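The Flallden Letter
22/08/2018

The bathroom drawer, finally

Hello from the bathroom floor, which is where I spent most of last Saturday. I'd been promising you a drawer clear-out since March (several of you have been very patient, and one of you has been less patient, and I love you all) and I have at last done it. The wide drawer under the sink, the one that only opened if you slid your hand in flat and pushed down on the hairbrush. It's done! It glides!

I started by tipping the whole thing out onto towels. If you've never done this I recommend it, though maybe not right before people come over for lunch. There were hair ties in there from a haircut I no longer have. There were hotel soaps, still wrapped, from the trip to Geum. There was a single birthday candle. I found a tube of hand cream I'd been looking for all winter, and then two more tubes of the same hand cream, bought while looking for the first.

My rule for the day was that everything got picked up once and had to go somewhere before I put it down. Keep, trash, or the give-away box. I broke it almost right away over a jar of bath salts I neither like nor want to part with, but on the whole it kept me moving, and the towels were clear again by the time the radio got to the evening news.

Now, the small stuff. I know from your letters that the small stuff is where most of you get stuck, and me too. Bottles are easy, they stand up and they have lids. It's the pins and the plasters and the cotton things that creep into every corner and come out with fluff on them.

Cotton swabs are my weakness. I use them for everything: the grooves around the faucet, the hinge on my glasses, nail polish that has wandered, the dust between keyboard keys, the tiny lip of the soap dish. I like the ones with wooden sticks, because they don't fold in half the moment you lean on them. They also come in these slim clear packets that look so neat in the store and then open along the side and empty themselves into the drawer. You can see how a few of the sticks lean across their neighbors even when the packet's lying flat on a pink cloth.

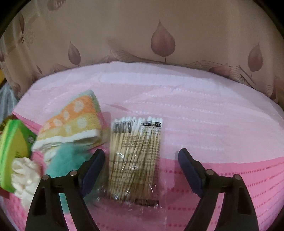
Where the swabs live now

I tried three things before I was happy, so let me save you a little time.

First I tried leaving them in the packet with a clothespin on the end. Fine for a day. Then I was in a hurry, the clothespin went in my pocket, and I was back to picking sticks out from behind the toothpaste.

Next I stood them in a drinking glass on the shelf, and oh, it looked lovely, like something from a nice hotel. But my bathroom is small and steamy and the tips were right there in the open, next to the hairspray. I gave it a week and then felt funny about using them.

What I've stuck with is a jam jar with a screw lid, on its side, at the front of the drawer. I put a folded square of washcloth underneath so it can't roll. The whole packet's worth goes in, tips all facing the same way if I'm feeling fancy (I was feeling fancy). If your swabs are too long for the jar, try a spaghetti jar or a pencil tin with a lid. A pencil tin is prettier anyway. I only used the jam jar out of stubbornness, having washed it specially.

Spare packets, if you buy them several at a time like I do, go in a zip bag in the linen closet and not in the drawer. One in use, the rest out of sight. I've done the same with razors and with the hand cream, and I've promised myself no more hand cream until 2019.

The dividers question

A few of you asked whether the Endiseo drawer dividers are worth it. I have one set and I like them, but I'd wait. Live with shoeboxes for a couple of weeks first, the lids as well as the bottoms, and move them around until you stop noticing them. I bought dividers for my kitchen drawer before I'd sorted it and ended up with a perfect narrow slot for nothing at all. It currently holds a chopstick.

For the bathroom I used one shoebox lid for hair things, one for teeth, and a loaf tin for first aid. The loaf tin is a bit dented and won't be missed by any loaf.

Your turn

Last month's letter went out to 1238 of you, and 13 wrote back with drawers of your own, which made my whole week. The best tip was to line the bottom with leftover wallpaper, cut a hair too big so it grips at the sides. I'm doing that next, with the last of the green from the hallway.

Next time it's the shelf over the washing machine, where I keep the laundry soap, the lightbulbs and a lamp I've been meaning to rewire. Send me your shelf troubles before then, and if anyone wants two tubes of hand cream, unopened, please do write.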